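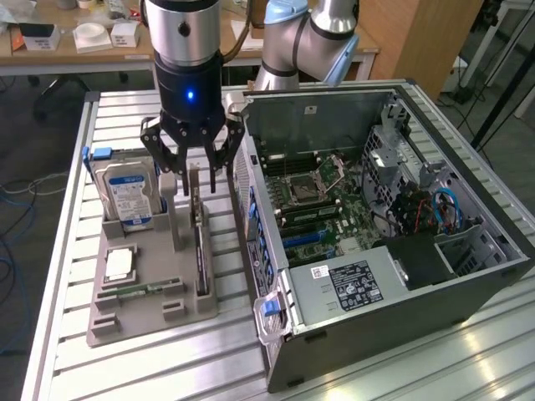 I moved the home backup off the old external drive in June. It had 666 GB on it, most of it photos, and the copy job had been failing silently since the spring. The log was being written to the same drive, so once the drive filled up the log stopped too.

The new setup is two disks in a mirror, plus a third that lives at my sister's place and gets swapped when I visit. I looked at a hosted plan from Storis first. The storage price was fine. The restore was capped at 400 GB a month, and that ruled it out for me.

Scheduling is one script that runs at 2 a.m. It takes a snapshot, copies the changes, then picks 14 files at random and compares checksums against the originals. A full verify takes most of a night, so I run that by hand every couple of months. Aurélien Charpentier suggested the random check in a comment on my last post, and it found a bad cable in the first week — every mismatch was on the same disk, and the errors stopped when I replaced the cable.

Retention is simple. Daily snapshots are kept for two weeks, monthly ones for a year. Anything older gets deleted, except the photo folder, where I keep everything. Small files are still slow. A folder of 1000 thumbnails takes longer to copy than one large video, and packing them into an archive first helped more than any setting I changed.

Still to do: move the log somewhere sensible, and get the script to email me when it does not run at all. At the moment it only emails when it runs and fails.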